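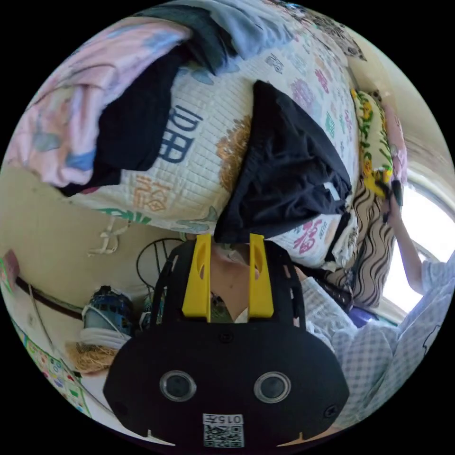

Mon 2 September

The first day of the new arrangement at Istdale. I attended from half past eight and remained until the close of the shift, in accordance with the request made to all supervisors in March that we should keep a written account of the change as it proceeds.

The linen and bedding rooms have lost their old rota. Sorting and folding of plain items passed this morning to the Maillard line, which is rated at 600 pieces a shift and reached that figure shortly before three. The work that remains with the staff is the mixed work: quilted pillows, printed covers, blankets, cushions, and garments that arrive bundled up with the bedding. Part of each day is now given over to handling these articles with the hand-held grippers, so that the movements may be recorded and sent to Clekcombe.

Six members of staff have been assigned to this duty. I observed that they work more slowly with the gripper than with their own hands, and that they are aware of it. A pillow that would ordinarily be lifted and turned in one motion must be taken by a corner, and a heavy garment is apt to slide. Ludivine Lecomte, who has been in the bedding room longer than I have been with the company, asked whether the time so lost would be counted against the daily target. I was unable to give her an answer and have written to Grarkbridge for one.

The target itself stands at 152 items for each person, unchanged from last year. In my view it ought to be suspended for those on gripper duty, and I have said so in the same letter.

There was some feeling at the dinner break. The younger staff regard the recording as light work. Others take it to be the teaching of their own replacement, and one of them said as much to me directly. I repeated the assurance given in March - that no post will be removed before the review - and I am conscious that it did not satisfy her. It would not have satisfied me.

The question of pay remains open. The allowance proposed is 40 pence an hour, which the staff consider small.

Wrists and shoulders to be asked after at the end of each shift. Two people mentioned stiffness today and I have entered both in the book. Shorter turns to be tried tomorrow, with a change of hand at the half hour.

Left the building at ten past five. The line was still running.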